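How to Wash a Cloth Bag by Hand

By Pramila Bhardwaj

I have used cloth bags for shopping for many years, and I have ruined several of them in the washing machine. One bag came out so small that my rice packet did not fit inside anymore. After that I started to wash them by hand. It takes 20 minutes of work and one night of drying.

What you need

A basin or a clean sink
Mild liquid soap (I use Clevura, but any soap for delicate clothes is good)
A soft brush, for example an old toothbrush
Two towels

Step 1. Empty the bag

Turn every pocket inside out and shake the bag outside the house. In the corners there is always some dust, and if it becomes wet it turns into mud. Use the dry brush along the seams. Old receipts must go out too, the ink can leave a mark on light cloth.

Step 2. Test the color

Wet a white rag and press it on a hidden place inside the bag for one minute. If color comes on the rag, wash this bag alone and only in cold water. Black, red and dark blue are the colors which give me the most trouble. My red bag from the Mathur market gave color for three washes, and then it stopped.
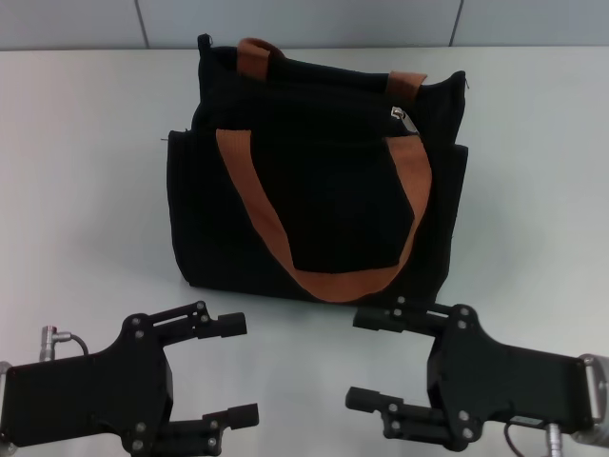
Step 3. Clean the spots first

Put one drop of soap on each spot and brush from the outside of the spot to the middle. Wait ten minutes. For oil I put a little baking soda on the dry cloth before the soap, and I leave it while I drink my tea. Please do not use bleach on cotton handles. They become yellow and weak.

Handles are usually the dirtiest part, so give them more time than the rest. Hold the handle flat on the edge of the basin and brush along its length. If you brush across, the threads get fuzzy.

Step 4. Wash

Fill the basin with cool water and add one small spoon of soap. Push the bag under the water and press it with your hands, as if you are making bread dough. Do not twist. If there is a zipper, keep it half open, so the water can move through and the teeth do not scratch the cloth.

Change the water when it is gray. Rinse until you see no more bubbles. For me this is usually 3 rinses, but a thick canvas can need more.

Step 5. Take out the water

Lay the bag on a towel, roll them together and press with your knees. Open, take the second towel and do it again.
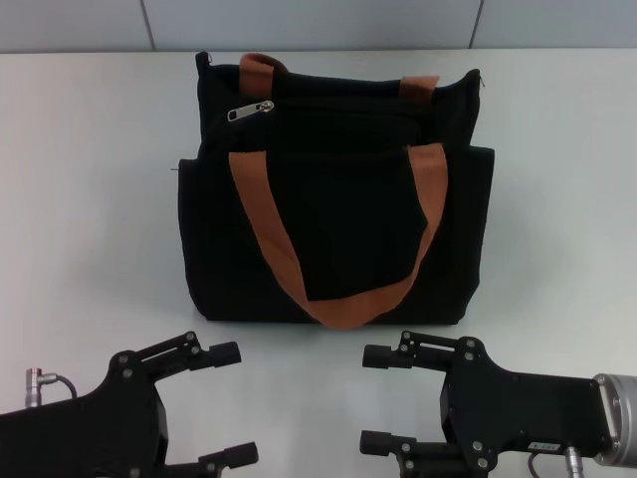

Step 6. Dry and shape

Pull the seams straight while the cloth is still wet. Put a dry towel inside to keep the shape, and change it after an hour. Dry in the shade. A dark bag in strong sun gets brown patches, especially on the folds.

If you hang it, hang it from the bottom with clips. Wet handles that carry the weight of the bag become longer, and often not equally long.

Step 7. Iron, if you like

Plain cotton can be ironed when it is a little damp. Put a thin cloth between the iron and any printed picture. I do not iron bags with plastic coating inside.

How often?

Bags for vegetables I wash every two weeks. The bag for books gets a wash in December and another one before summer.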